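Counting the Turns: How Dursun Handles Supply

The second edition of the river-trading campaign game replaces hit points with a ledger
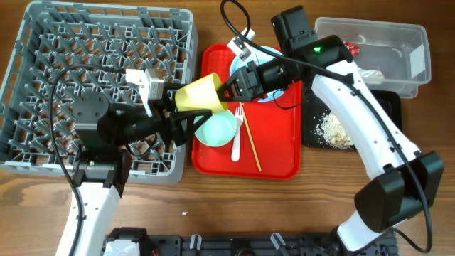 Most tabletop roleplaying games treat supply as bookkeeping that the table drops by the third session. Arrows are not counted, rations are assumed, and the encumbrance table goes unread. Dursun, a campaign game designed by Dardo Lucero and published by Lerno, takes the opposite position. Its second edition, due in September, is built on a single shared supply track, and almost every rule in the book moves a marker up or down that track.

The track runs from 0 to 100. A party begins a journey at whatever value it can afford in the port of Oller, where each point costs one silver mark. Travel upriver spends points at a fixed rate per day, set by the size of the boat and the season. Downriver travel costs half, rounded up. Characters have no individual hit points. An injury is written on the character sheet as a named condition, and each untreated condition adds one point to the daily cost for the whole crew.

The effect on play is easy to measure. In the first edition, a wounded fighter was that player's problem until somebody cast a spell or called for a rest. In the new rules a broken wrist is paid for by everyone, every day, until the boat reaches a town with a surgeon. Groups that fought often in the first edition will find that they now negotiate, pay tolls, or wait for dark.

Resolution uses a pool of eight-sided dice. The player rolls one die for the skill, one for a suitable tool, and one for each crew member who gives up an action to help. Any die showing an 8 is a success. If no die shows an 8, the player may spend supply to raise the highest die, one point per pip. A roll topped by a 6 can therefore be bought up to a success for two points. The rule is short, and it removes most of the modifiers that filled the old combat chapter.

Lucero has said in the designer's notes that the purchase rule was the last piece to settle. An earlier draft let players buy up any number of dice, and long journeys ended with the crew out of food after one hard fight. Limiting the purchase to the highest die kept the cost visible and the decision quick.

The game master has a separate resource called pressure. It rises by one each time the supply track crosses a multiple of 10 on the way down, and it is spent to bring in trouble from a table: fog, customs boats, a sickness in the hold. Pressure never resets during a journey. A crew that buys more supply partway upriver will cross the same thresholds again and pay for them again, and new players often miss this. The reference sheet would benefit from a line on the subject.

The book runs to 210 pages. The setting chapter covers Oller, the lower river, and the hill country of Plosum, where the first edition stopped at the border. Plosum gets its own encounter tables, a toll schedule, and a set of rules for portage that are the weakest part of the volume. Moving a boat overland takes four separate rolls, and only the last one has a result that matters much. Our table cut the sequence to one roll on the second attempt and lost nothing by it.

Character creation is quick. Players choose a trade, a debt, and a reason to leave port. Debts are the better half of the system, as each one names a creditor who can appear on the pressure table. Trades are uneven. The pilot and the cook both affect daily cost directly and will be taken by any group that reads the rules closely, while the notary has little to do once the boat leaves Oller.

First edition characters can be converted with a one-page appendix. Old hit points are discarded, skills carry over unchanged, and any magical healing item becomes a fixed number of supply points, usable once per journey.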